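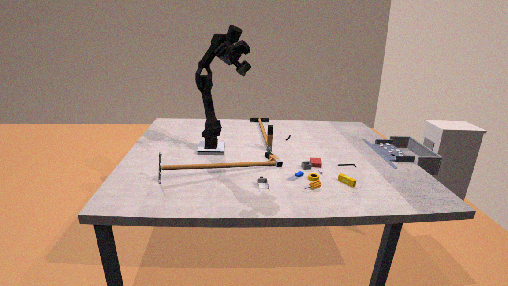

Stores should tell you what a spare part costs before you buy the thing it goes into

2026-05-14

My dishwasher is a Barnineo, and it stopped draining in its fourth year. The part that failed was a small plastic impeller. I could see the crack in it once I had the bottom panel off. The company doesn't sell the impeller. It sells the whole pump assembly, which comes with a motor, a housing and a hose I didn't need, and the price was more than a third of what I paid for the machine.

I bought the pump. It took an evening to put in, and the dishwasher has run fine ever since. But I would have bought a different dishwasher if I had known that price on the day I was standing in the store.

That is all I am asking for. Put the prices of the four parts most likely to fail on the tag, next to the energy label. For a dishwasher that would be the pump, the door seal, the control board and the upper rack. Print how long the company will keep them in stock. Shoppers can do the rest.

People in the trade tell me this is too much to put on a tag. I don't believe it. The tag on my machine had room for 29 place settings' worth of marketing about quiet operation and a drawing of a leaf. The manufacturer already has a parts list with prices, or it couldn't run a service desk.

The better argument against me is that part prices change. They do, and so do gas prices, and we still post those. A price with a date beside it would be good enough for comparing two machines on the same floor.

I have also used a Tistura vacuum for a long time. Every screw in it is the same size, and the belt costs less than lunch. The company never advertised this. I found out when the belt broke. A firm that builds things this way gets no credit at the register, where its product looks like the expensive one.

Repair laws have mostly gone after access — manuals, tools, who is allowed to open what. I support those laws. They don't help much when the part is on the shelf and priced so that only a stubborn person would order it. I was stubborn in October. My neighbors put the same model out on the curb that month, and I kept the racks.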